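Reference > Robotics > Standards and practice > Simulated grasping trials

Simulated grasping trials: rules of good practice

Rules of good practice for simulated grasping trials govern how a robot's handling of objects is tested in a computer-rendered setting before, or in place of, testing on physical equipment. They cover the preparation of the virtual setting, the conduct of each trial, the judging of results and the keeping of records. The best known set is the Broretness Code, issued in March 2021 and since adopted, with local changes, by several laboratories and training bodies.

Background

Early simulated trials were reported in whatever manner suited the group that ran them. A grasp might be counted as a success when the fingers closed on the object, when the object left the surface, or when it was set down again at a chosen point. Results from different groups could not be compared, and a high success rate often reflected a generous rule for counting. Rhonda MacPherson and Paora Tamihana drew attention to the problem in a paper that re-scored 2107 trials under a single rule. In 57 of the trials first marked as successful, the object had passed partly through a finger, a fault of the contact settings that no physical gripper could repeat.

The Broretness working group was formed in response. Its draft was prepared by Daranee Khunthong and reviewed by the Clirnitz laboratory and the Yeoh Institute. The final text contains 13 rules, divided into four parts.

Preparation of the setting

The Code requires that the size, mass and surface friction of every object be stated before the first trial. Values may be measured from a real object or chosen by the author, but the record must say which. Household items such as mugs, bowls and boxes are preferred to plain blocks, as their handles and curved walls raise questions that a block does not. Where a mug is used, its starting pose is to be given in full, including the direction of the handle and whether the mug stands, leans or lies on its side.

Surfaces and lighting are treated separately. A patterned surface such as veined stone or grained wood is permitted and, for trials that rely on a camera, encouraged. Shadows cast by the arm are to be left on where the rendering allows it, even when their edges are coarse. Removing them makes the task easier for a vision system in a way that is hard to detect afterwards.
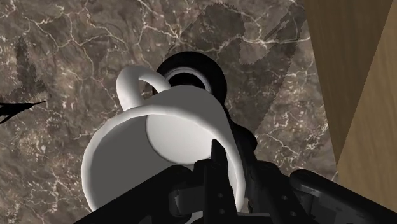 Conduct of trials

A trial begins when the arm leaves its rest position and ends when the stated goal is met, the time limit is reached or the operator stops it. The operator may not move an object by hand once a trial has begun. If an object falls out of reach the trial is to be recorded as a failure and the setting restored from its saved state. The default time limit is 30 seconds, though a longer limit may be declared in advance.

Contact is dealt with at greater length than any other subject. The Code separates touching, pressing and holding. Touching is any contact between finger and object. Pressing is contact by one finger only, with force applied. Holding requires opposed contact that would keep the object in place if the surface were taken away. Only holding may be reported as a grasp. A push with a fingertip that turns or slides an object is allowed as a preparatory step - but it must be logged under its own heading.

Judging and records

Results are judged from the logged contact forces and object positions together with rendered views. Views alone are not accepted, as one object may hide another and depth is easily misread. At least one view must be taken from close to the gripper. Failed trials are kept for the same period as successful ones, and a report that leaves them out may not cite the Code.

Each record names the software version, the physics time step and the person responsible. Changes made to any of these during a series close that series, and later trials are numbered afresh.

Adoption and criticism

Sinalia, a training body for automation technicians, made the Code part of its introductory course and added a short section on the storage of saved states. The Clirnitz laboratory follows the text without change.

Fongchan Kongkaew has argued that the rule on holding is too strict for grippers with long, narrow fingers, which may support an object from beneath without opposed contact. Fongchan Chaiyaporn has defended it on the ground that a looser rule would bring back the earlier confusion. The working group has left the wording as it stands - a note to the rule allows supported lifts to be reported in a separate table.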